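Baird steamer set - README

Last edit 1 April 2026, Archie M. Notes for anyone picking this up at the Donness workshop. Rough, will tidy later.

What it is
Recordings of our two-armed rig doing small kitchen jobs with an electric steamer. Mostly buns. Lid off, bun out, bun onto plate, lid back on. 200 episodes so far, aiming for 400. Driven by hand (teleop) throughout, no policy running in any of these.

Who
Rig and wiring: Teodoro Gallegos. Recording scripts: Chun-hung Chow. Driving: me and Finlay Menzies. The other Finlay (Baxter) did the labels, so if a label looks off ask him, not Menzies.

Layout
Steamer in the middle of the table, plate to the right, lid goes down on the left. Keep it that way. Early on we moved the plate about and had to bin a whole afternoon's worth.

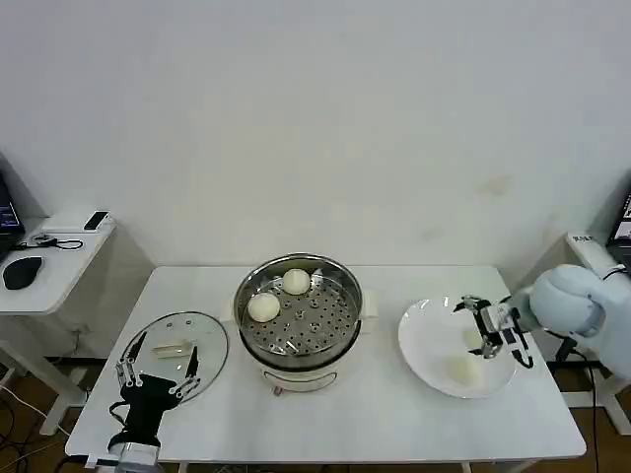

Head view. Two buns on the steaming tray, lid parked to the left.

Folders
plestska/head - head camera video
plestska/wrist - wrist camera video
plestska/joints - joint angles, both arms, one csv per episode
plestska/labels - text file per episode, start and end of each step
plestska/bad - failed or half recorded, kept on purpose

Folder is called plestska after the old drive it lived on. Scripts expect the name, don't rename it.

Episodes 1 to 100 are one bun only. After that it's mixed. Episode 8 has no joint file, logger fell over. Skip it, the loader does.

Ends of the arms
Not all the footage is from the same hardware. Hands with proper fingers in the head clips, two-finger gripper in the wrist clips. The joint csvs have differnt column counts for each so check the header before you load anything. Chun-hung's loader reads the header, Menzies' older one doesn't and will happily give you rubbish.

Gripper zero is fingers wide open. Closed is positive. If yours goes the other way you've got the sign flipped in grover.cfg, it's the second line. 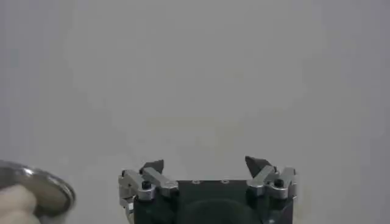 Wrist view, gripper open. Hand and round metal object bottom left.

Wrist clips
People's hands do turn up in these. Labelled "person" where Baxter spotted it, probably missed a few. Filter on that if you only want clean footage. Some blur when anything moves close to the lens, shutter is fixed and I've not had time to redo it.

Known problems
- head and wrist clocks drift over long episodes, resync script is in tools/ but needs running by hand
- lid handle is hard to see against the table in some head clips, glass doesn't help
- labels say "bun" for whole buns and for bits of bun, no seperate tag
- nothing from the October sessions is in here, old mount, not worth converting

To do
Second plate. Better lid grasp. Proper train/test split, at the moment it's just whatever order they were recorded in.

Using it
Fine for anything non-commercial, say where you got it. Changes to the labels go through Baxter. Drive is on the shelf marked Grover, sign it out.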